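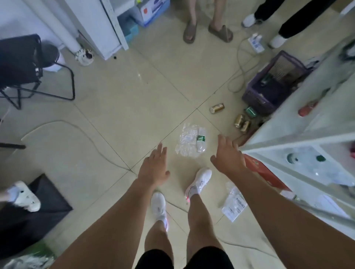
Can the Plostley floor kit pick up an empty bottle from hard tiles?

Most of the time it can, if the bottle keeps some of its shape and has free floor on both sides. A flattened bottle is much harder for it, and a bottle lying against a wall is the worst case.

Plostley Floor Arm, home kit. Reviewed 2026-01-08

I bought this kit in June for our shared workshop in Flodville and I have built it two times. The first time I mounted the shoulder plate in the wrong direction. The drawing in the manual shows the plate from below, but the text speaks as if you look at it from above. Please check this before you tighten anything, as the plate is under everything else.

You receive a low base with two driven wheels, an arm with five joints, a gripper, a camera on a short mast and one control board. The price was 1,935 euros with delivery. A battery is included, but its charger is not, and I find this strange at such a price. I used the 12 V charger that we already had.

The building took me roughly 19 hours, including the mistake. The metal parts are very well made. All holes were in the right place and I did not need to file anything. The printed parts are less good. One cable guide broke when I pressed it in, and I made a new one on our own printer. The screws come in one big bag without sorting, so I spent my first evening with small jars and a ruler.

For the software I use Uvden, which Plostley recommends. You show the task with your own hands while a camera looks down from your head, and later the program tries to turn your movement into a movement of the arm. The idea is pleasant and you do not need to write code. But you must be patient. I reached too fast in my first recordings, and the arm copied this habit and pushed the bottles away instead of closing on them. Now I open my hands early and go down slowly.

The light is also important. Our floor is a little shiny, and a clear bottle on a pale tile gives the camera very little to hold on to. A coloured label helps a lot. When I took the labels off, the

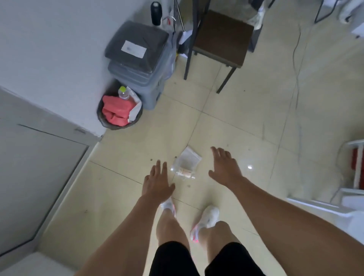
arm closed beside the bottle more often than on it. With the labels back on, it was again quite reliable. I also had better results after I recorded from several places in the room, and after I stopped cleaning so carefully before each attempt. A floor with bags, cables and chairs is what the robot will meet in normal life, so it is good when it meets them early.

The gripper is the weak part for me. The original fingers are hard and smooth, and a thin plastic bottle turns inside them. Soft fingers from Jelínek cost 59 euros for the pair and fit without changes. I think they should be in the box from the beginning. With them the arm also takes cans, but a thin bag still slides out.

About the noise: the wheels are quiet, the shoulder motor is not. It makes a high sound when the arm is stretched and stays still. I wrote to Plostley about it and received a polite answer after nine days, with a new settings file. The sound is lower now, but I still hear it from the next room.

What I like: strong metal parts, easy wiring, good battery life, spare parts sold one by one.

What I do not like: the manual, the missing charger, the hard fingers, the price.

I would buy it again for a workshop where several people share the cost. For one person at home I would wait for the second version of the manual, or ask somebody who has already built one to sit with you when you come to the shoulder plate.

Four stars of five.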